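Grakenholm House residents' meeting, May 2019

I took notes again, so blame me for the spelling! Six of us came, and we started 15 minutes late (kettle trouble).

Laundry and folding. We talked for ages about fuzzy knits. I still say lay them flat on the bed and smooth out the bunched bits before you fold, and most people agreed.
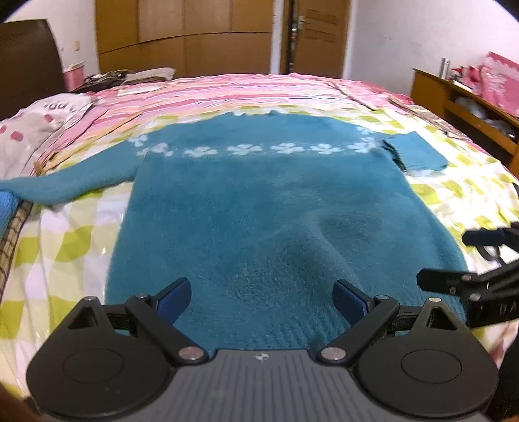
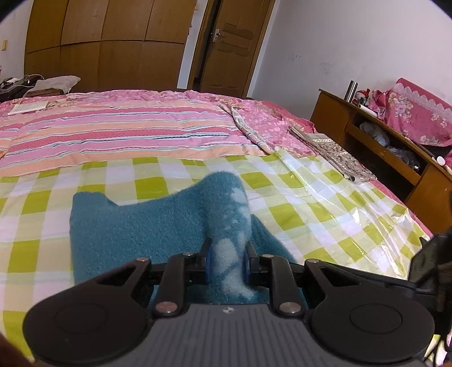 Item 2: teal knits on the checkered sheet

Agreed: no sweaters in the dryer, ever. Drying rack goes back to the Kimaro room by 10 at night.

Closet shelves. Winter things get packed away and come out again in November. I'm buying the storage bags, two per person.

Next meeting is at my place, bring snacks.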